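Brevavbridge Community Kitchen, minutes of the meeting held February 22, 2022

**There:** Leif Bech (chair), Do-yoon Kwon, Valdemar Briem, Bent Lund (minutes)
**Apologies:** Brunello Mazza

## 1. Last minutes

Agreed as written, apart from the spelling of Vigfúsdóttir, which I got wrong twice. Sorry!

## 2. The pantry shelves

Valdemar has finished the back wall and it looks wonderful. The tins are at eye height at last, flour and sugar are down low where you can lift them without a struggle, and the spices have their own narrow shelf by the window. Leif asked for it to be minuted that he found the cumin in one go. Everyone who has been in since has said something nice about it, and Do-yoon would like the same treatment for the baking cupboard (see item 5).

Still to do: labels for the top shelf, and a home for the big stockpot lid, which is living on the radiator.

## 3. Sauces and condiments

This took up more of the evening than anyone planned, and was a very good discussion. Do-yoon has been through every sauce in the building and thrown out what was past its date. She wants one place for sauces from now on, with the open ones in the fridge door and the sealed ones on the second shelf, labels facing out.

Valdemar raised the question of which way up the ketchup should go. He is all for keeping it cap down so that it's ready to pour when the chips are on the table. Leif grew up with glass bottles and prefers things standing on their bottoms, but said he could be won over.
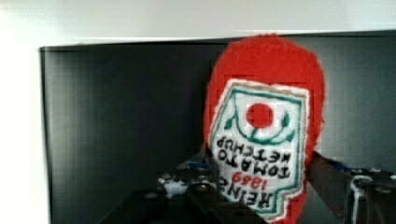 - The Heinz ketchup has its label upside down when the bottle is turned over, keystone, tomato and all. Valdemar doesn't mind reading it that way. Leif does, a bit.
- Agreed: open ketchup is kept cap down, and everything else in the door stands upright. We try it until May and see how people get on.
- Brown sauce was proposed for the same treatment. Not agreed (two for, two against, and Leif didn't want to use a casting vote on brown sauce).
- Whoever opens a new bottle writes the date on the cap in marker. Do-yoon is bringing in a pen on a string.
- Mustard: we have plenty. Please don't buy mustard!

## 4. Money

The shelf brackets and timber from Hokico came to 342 against the 400 we had set aside. Valdemar did very well there. The difference goes towards storage jars, the square sort with clip lids, as they sit closer together than the round ones. Bent to ask Vigfúsdóttir whether they still do the large size.

## 5. Baking cupboard

Do-yoon showed her drawing and we all liked it. Trays upright in slots, tins nested by size, cutters in a drawer of their own. Leif wondered about the cake stand, which is tall and awkward and much loved. It may have to go on top. Valdemar will measure up before he orders any wood.

## 6. Anything else

Brunello sent a note offering to run another pasta evening. Yes please, the last one was a joy. He needs 5 rolling pins and we have three, so have a look at home.

The Toto tap washers have arrived and are in the drawer under the sink. Leif to fit them.

Tea towels are being taken home to wash and some aren't coming back. Bring them in, whatever state they're in.

## Jobs

- Valdemar: top shelf labels, measure the baking cupboard
- Do-yoon: pen on a string, tidy copy of the drawing
- Leif: tap washers, stockpot lid
- Bent: ask about jars, reply to Brunello with thanks and a couple of possible evenings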